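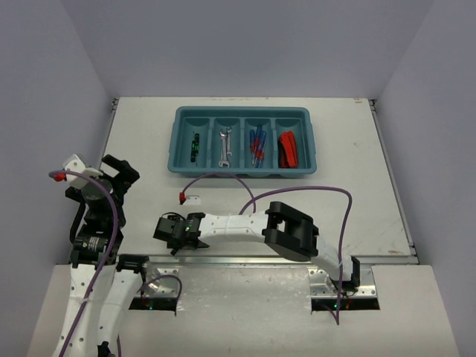 The unit of storage considered in this section is the open compartment tray, by which we mean a shallow container with fixed dividers, no lid, and no cutouts shaped to a particular tool. Trays of this kind are common in school shops, repair benches, and shared work areas because they are cheap and can be moved from one surface to another with the tools still in them. They differ from the foam insert and the shadow board in one important respect: the divider assigns a tool to a lane but says nothing about how the tool should lie within it. The teal-blue tray in Figure 2 has four elongated compartments placed side by side, each with a rounded scoop at the back end, and it holds a mixed set that is typical of light assembly work. Two open-end wrenches share the second compartment, where their heads overlap near the top of the slot. In the third, three screwdrivers lean diagonally against one another. Both groups are sorted correctly by type, and yet in neither case does each tool have a clear space of its own. The remainder of the section is concerned with this gap between sorting and placement.

Figure 2. Open compartment tray with mixed hand tools on a white work surface.

3.1 Sorting and placement as separate measures

Earlier work on bench order has tended to score a tray as either correct or incorrect. Yang and Tessier, in the first report from this project, followed that practice and recorded a tool as returned when it was found in the compartment assigned to its type. The measure is easy to apply and gives good agreement between observers. It is also generous. A compartment can satisfy it in full while still presenting the next user with a stack of handles that must be moved before the wanted tool can be lifted out.

We therefore use two measures. Sorting is satisfied when a tool lies in the compartment assigned to its type. Placement is satisfied when the tool can be taken out by its handle or shank without shifting another tool. The second measure is judged from the tray as found, before any tool is lifted, and the judgment is entered separately for each tool. A tool that fails on sorting is not scored for placement. This last rule was adopted after a pilot in which observers disagreed on how to treat tools that were in the wrong lane but lay there neatly.

Under these definitions a tool lying alone and lengthwise, such as the slim black-and-green one in the leftmost compartment of Figure 2, passes on placement with no need for discussion. Crossed or leaning tools are harder to judge. Two wrenches with overlapping heads may still come apart freely if the upper one is taken first, but the lower one cannot be said to be free. We score the upper wrench as placed and the lower wrench as not placed. The same reasoning is applied to screwdrivers that lean on each other: only those that support no other tool are scored as placed. Where it is not clear which tool rests on which, both are scored as not placed.

3.2 Setting and materials

Observations were made at the Davden training shop, where 10 benches are used in turn by adult learners enrolled in an introductory course in small repair. Each bench was given one tray. The trays were molded plastic and of a single pattern, with four lanes running front to back. Tools were assigned to lanes by type: marking and fine adjustment tools in the first lane, wrenches in the second, screwdrivers in the third, and gripping tools in the fourth. Lane labels were not used. Instead, the assignment was explained at the first session and a printed sheet was posted at the entrance to the shop.

The choice to leave the lanes unlabeled was the subject of some debate among the authors. Labels would almost certainly have improved sorting. They would also have made the setting less like the shops in which open trays are normally found, where any labels that were once applied have often worn away. We decided in favor of the plainer condition, and the results should be read with that in mind.

Tools were of ordinary quality and had been in use at the shop before the study began. No attempt was made to match them across benches. Handle diameter proved to be of some importance – thicker handles fill a lane quickly and force the others to ride up – and a later study would do well to control for it. The position of the tray on the bench was left to the learners. Most settled on the rear center of the surface, which keeps the front clear for work but lengthens the reach.

3.3 Procedure

Observation began in October and continued through the end of the course. At the close of each session learners were asked to return their tools in the usual way, with no mention of the study. Two observers, Guilan Ye and Shigeru Iwasaki, then visited the benches independently and scored each tray before anything was moved. Where their entries differed, the tray was looked at again by both and a joint entry was made. The original entries were kept so that agreement could be reported.

A total of 200 returns were scored. A return is here defined as a single tool put back by a single learner at the end of a session. Tools that had not been used during the session were excluded, as were tools found outside the tray, which were recorded on a separate form and are treated in Section 5.

3.4 Results

Of the 200 returns, 141 satisfied both measures. The remaining 59 were unevenly divided. A small group failed on sorting, and most of these involved tools whose type was open to question. Folding tools were the chief source of difficulty. When closed, a multi-tool may look much like a pair of pliers, and learners placed such tools in the gripping lane or the fine adjustment lane according to the use they had most recently made of them. The posted sheet offered no guidance on the matter, and the observers themselves had to agree on a rule during the pilot.

The larger group passed on sorting and failed on placement. Nearly all of these returns were in the second and third lanes. The first lane seldom held more than one tool at a time and so had little opportunity to fail. The fourth lane was often filled by a single folded tool, usually found toward the front of the slot, where it had come to rest with the handles drawn together. Such a tool passes under our definition, although several learners remarked that it was awkward to pick up when it lay hard against the front wall.

Failures among the wrenches and failures among the screwdrivers did not look alike. Wrenches are flat, and when two of unequal length are laid in one lane the heads tend to meet. Learners seemed to regard the overlap as acceptable, and a pair once crossed was generally returned crossed. Screwdrivers, by contrast, roll. A screwdriver laid straight against the divider may be pushed out of line by the next one, so that the final state of the lane depends on the order in which the tools went in as much as on the care taken with any one of them. It follows that the placement score for a screwdriver should not be read as a measure of the conduct of the person who returned it.

3.5 The scoop

The rounded scoop at the back of each compartment deserves separate mention. The supplier, Oninel, describes it as a finger relief that allows a tool to be tipped up and lifted by one end. We found that it also affects where tools come to lie. A round handle set down near the curve tends to slide forward, and a tool that was returned in good order may shift when the next is added. With flat tools the effect was slight.

Whether learners made use of the scoop for its stated purpose is less certain. Yichen Zeng, who supervised the shop sessions, noted that many reached for the middle of the handle regardless of which end lay near the curve. When the tray stands at the rear of the bench, the scoop is also the part farthest from the user. Turning the tray end for end would bring it nearer, and two learners did so on their own initiative. Their returns are included in the totals above and were too few to analyze separately.

3.6 Comparison with the divided lane

In the final part of the course a second tray, supplied by Flenix, was placed on half of the benches. It has the same outer dimensions but includes a low ridge along the center of the screwdriver lane. The ridge is not high enough to prevent a tool from crossing it, though it does discourage rolling. A further 100 returns were scored under the same procedure. Placement in the third lane was better on the benches with the ridge, while sorting was unchanged. Some learners reported that the lane felt crowded, and on one bench the third screwdriver was regularly moved to the wrench compartment, where it failed on sorting.

We draw a limited conclusion from this comparison. The ridge appears to help when a lane holds two round-handled tools and to be of little benefit when it holds three. A wider lane with no ridge might serve equally well, but no tray of that form was available to us in the same overall size. The question of lane width is taken up in Section 4, together with the bench measurements made by Tessier.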